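The Small Blocks Table — a gallery

Welcome back to the table, everyone! We had a lovely long afternoon in April going through the block collection, which stands at 444 pieces now if you count the chipped ones (and I always do). Zohreh Sharifi brought up to six tins of them down from the loft, and sorting by colour took us well past teatime. I do like a plain white table for this sort of job — the reds and oranges show up so nicely against it, and you don't lose the little ones.

Only one picture this time, I'm afraid, but it's of a favourite of mine.

A small two-toned block, reddish-orange on the front and paler tan on top, no bigger than a domino or so. 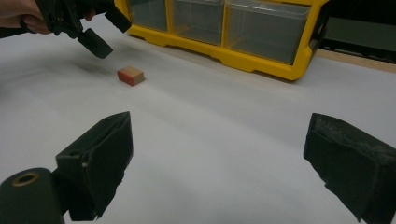
Kourosh Shokri: We had a set like these when I was small, and the orange ones always went missing first. Do you ever swap duplicates?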